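Section 4: Teaching a Task by Hand

By now the Primstead arm should be bolted down, powered, and no longer beeping at you. If it is still beeping, go back to Section 3 and read the part you skipped.

In this section you hold the gripper, do the job yourself, and let the software watch. We use a bottle pick as the first lesson. It is dull, and you will do it a great many times.

4.1 Before you record

1. Clear the work surface of everything the task does not need. Coffee counts.
2. Lay the bottle on its side, well ahead of the gripper tips.
3. Open the Ornum recorder and start a new session. Give it a name you will recognize in June. "test2_final_new" is not such a name.
4. Open and close the fingers once, fully, so the recorder learns both ends of their travel.

CAUTION: Keep your own fingers out of the gap during step 4. The foam is soft. The motor behind it has no opinion on the matter.

4.2 Recording a demonstration

1. Press Record and wait for the tone.
2. Move toward the bottle at the speed you would use to hand someone a full cup.
3. Close on the bottle, lift, set it down, release.
4. Press Stop before you put the gripper away. Otherwise the arm will also learn to put itself away, with great dedication.

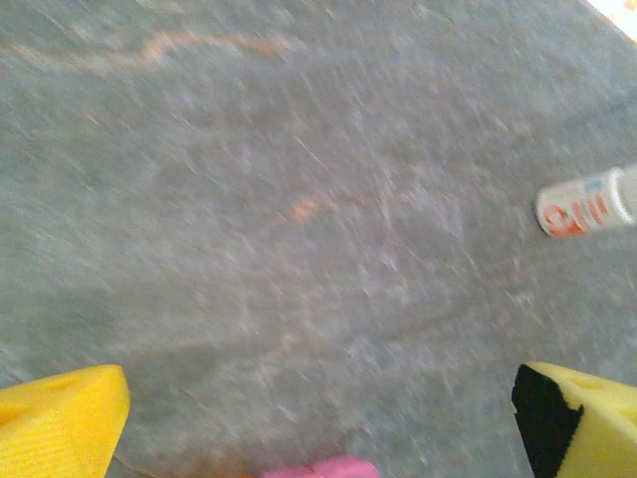

Figure 4-1. Wrist view with motion blur. Bottle at right, finger tips at bottom.

Open the session in the review window and step through it. If long stretches are as streaky as Figure 4-1, you are moving too fast for the wrist camera. A few blurred frames in a run do no harm. A whole run of them teaches the arm that the world is made of stripes.

NOTE: Stone-look surfaces are fine to work on. Veins and stains may be picked up as features early in training, so shift the bottle between runs and let the surface stay put.

How many runs do you need? Plan on 40 for a single object in a single spot. Our own bottle set stands at 287, and Nuno Meireles, who recorded most of it, would like that number printed somewhere. There it is, Nuno.

4.3 Working with an open container

Everything in 4.2 applies, with one addition: the arm now has to care which way is up.

1. Stand the container upright in the foam holder, mouth open.
2. Check the wrist view. You should be able to see into the mouth from above.
3. Look for loose cable near the rim. A loop that hangs free is acceptable if it stays clear of the container through the whole motion. Rehearse once without recording to find out.
4. Record as in 4.2.
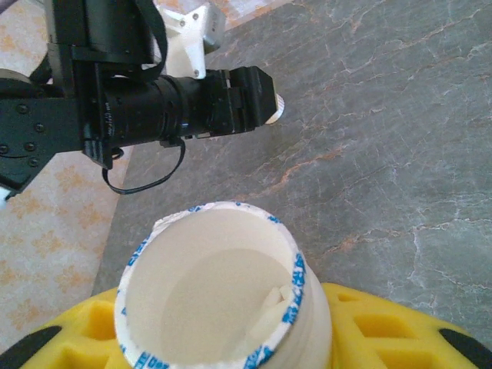 Zulmira Macedo

CAUTION: Do not tighten the camera bracket screws in the middle of a session. Any change in camera angle, however small, makes the earlier runs disagree with the later ones, and the arm will try to please both.

4.4 Discarding bad runs

Delete a run if you dropped the object, hesitated for more than a moment, or sneezed. Keep a run if the grasp was ugly but worked. The arm needs to see a few recoveries, and you will supply plenty without trying.

Deleted runs go to the Recycle tab and stay there until you empty it. Export the rest before moving on to Section 5, where the arm does the job alone and you stand next to the stop button.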